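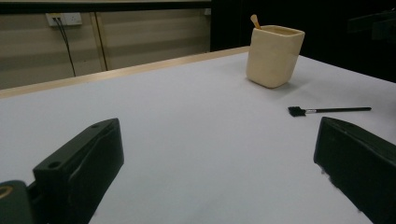
Tadhg Gilmartin

Chez Pratard, l'atelier occupe le fond du magasin de fournitures pour céramistes. C'est là que Solène Okabe fait travailler une pince à deux doigts sur des tâches de rangement : remettre un pinceau dans une tasse, passer à la suivante. Elle s'y consacre depuis décembre.

« On me demande toujours quand la machine fera la vaisselle, dit-elle. Je réponds que pour l'instant elle range des pinceaux, et pas tous. »

Le pinceau plat lui donne plus de mal que la tasse. Le manche est fin, il repose à plat sur la table, et les doigts de la pince sont larges. « Une tasse, ça se prend par les côtés. Un manche noir de cette épaisseur, il faut descendre au ras du plateau sans appuyer. Si on appuie, il roule. Si on reste trop haut, on ferme sur du vide. »

Elle a relevé 1 867 essais sur ce seul geste, sur un total de 3 376 toutes tâches confondues. Elle refuse d'en tirer un pourcentage de réussite. « Ça dépend de ce qu'on appelle réussir. Le pinceau est dans la tasse, mais les poils en bas. Pour moi c'est raté, pour le programme c'est bon. »

Je lui demande ce qu'un employé du magasin met à faire la même chose. Elle hausse les épaules : 2 secondes, en parlant à un client. La pince en demande une vingtaine quand rien ne la gêne. Un bâtonnet de bois déjà posé dans la tasse suffit parfois à la faire hésiter.

Et à la maison ? « Plier un torchon, vider un lave-vaisselle, je l'ai vu faire dans des démonstrations. Chez les gens, je ne l'ai pas vu. Chaque cuisine est différente, la lumière change, il y a des câbles qui pendent. » Elle croit davantage aux rayons de magasin, où les objets reviennent à la même place.

Son collègue Himer, chargé des réserves, est moins patient. « Si elle me rangeait les petits outils la nuit, je la prendrais demain. Elle peut être lente, la nuit je dors. »

Solène Okabe voudrait d'abord régler la question des poils. Elle reprend les essais avec des pinceaux ronds, puis avec des éponges.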